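床上的水果：客房一组

Plurnero的客房改造做完以后，Maite Tejada发来一份清单，说这间房“适合一切生活场景”。我对这种话向来不太买账。一间卧室能睡觉、能放下箱子，已经很好了，非要它同时当餐厅、书房和摄影棚，多半哪样都勉强。不过既然答应了做图集，就照着东西一样一样写，好的坏的都写。

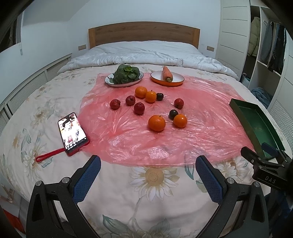

奶油色印花被面，上面铺一张半透明的粉色塑料布，橙子、苹果和深紫色的李子散放着。塑料布皱得厉害，反光也重，我看着不像野餐，倒像刚从菜场回来还没来得及收拾。水果的颜色倒是压得住这床花被子。

关于这张床

浅色木床头，横在床的后面。Maite的清单里管它叫“暖调北欧风”，我觉得叫木床头就够了。优点是好擦，缺点是靠着看书硌后背，得自己垫枕头。宽150厘米，一个人睡很宽裕，两个人睡就看交情了。

关于被子

印花被面是Cordero的，买来700块。花色偏旧式，我母亲那辈人会喜欢，我看了几天也顺眼了。床头那边还堆着一条折起来的白被子，清单上写“营造层次”。冬天真要盖两层，我信；说是为了层次，我保留意见。

关于盘子和蔬菜

两只盘子靠近床头，白搪瓷深色边的那只装小白菜一类的青菜，外侧橙色的那只放了一根胡萝卜。搪瓷盘我是赞成的，轻，磕掉一点瓷也还能用。橙色盘子配橙色胡萝卜，有人说巧妙，我看是柜子里拿到哪只算哪只。另外，浅色被面上放青菜，叶子上但凡带点泥，洗被套的人就有话要说。

关于托盘

深绿色的长方形浅托盘，里面颜色浅一些，斜搁在床的右边。清单推荐用它在床上吃早餐。我在家试过同类的，床垫一软，人一翻身，咖啡就过来了。装水果、装钥匙、装拆下来的发卡，都比装早餐靠谱。

关于红色手机壳

连着一条红色编织腕绳，躺在左边。Ainhoa Quintana认为腕绳能防摔，我认为腕绳主要负责勾住门把手。颜色跟苹果很接近，这一点我没什么可挑的。

关于墙边

白墙，左侧是带百叶条的白色暖气罩。这类罩子好看是好看，百叶缝里积灰也是真积灰，得拿细毛刷子顺着条子一根根刷。Idham的报价单上，定做一个要1440，安装另算。我问过安装要多少，对方说“到时候看”，我就没有再问。床头两侧的墙上各有一块木质开关面板，跟床头颜色搭得上，躺着伸手大概也够得到，算是这间房里我最想抄回家的部分。

费用

Maite给的总数是3555，含床品和暖气罩，不含床架。她说很划算。我把单子从头加了一遍，数目对得上，至于划不划算，各人心里有数。想要清单原件的可以给Plurnero留言，一月里他们回得慢。

下一组拍厨房，用的是Mukside的柜子。清单我已经收到了，第一行写着“永不变形”。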